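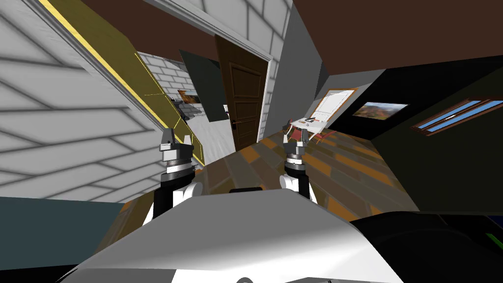
Report on the Open Day Visit to the Orkari Robotics Laboratory

Submitted by: Agustina Tapia, Lautaro Escobar, Pascual Jara
Course supervisor: Nicanor Urrutia

1. Purpose of the visit

In June the project group attended the open day of the Orkari laboratory. The visit forms part of the second-year course in automation and counts toward the practical component. The group was asked to observe how household tasks for a two-armed robot are prepared in simulation and to report on the methods used.

2. Program

The day opened at 9:30 a.m. with a talk by Hipólito Salinas, who leads the simulation work at the laboratory. Visitors were then divided into groups of four for the demonstration. Our group was joined by one student from another section.

3. Demonstration

The demonstration used a simulated home in which the robot moves between furnished rooms. Each arm ends in a parallel gripper with two fingers. The operator showed three tasks: approaching a table, passing through a doorway, and picking up a small item and setting it down elsewhere. The tasks were run first under manual control and then by a trained program named Grisevberg.

According to Mr. Salinas, the program had been trained on 296 recorded runs. He stated that doorways remain the most difficult part, as the arms must be drawn in before the base can pass. In the session we attended, the program completed the table approach and the pick-up task. It stopped twice at the doorway and was restarted by the operator.

4. Observations

The group noted that the view from the robot tilts considerably when the body leans, and that the operator relied on a second display to judge distance to the furniture. Ms. Tapia asked whether the tilt affects the trained program. The reply was that tilted views are included in the training runs on purpose.

Mr. Jara recorded the time taken for each task. His notes are attached as Appendix 2.

5. Further work

The group proposes to repeat the doorway task in the school's own simulator with a simplified model of the arms. Mr. Escobar will prepare the model. A request for the room layout has been sent to the laboratory, and a reply is pending.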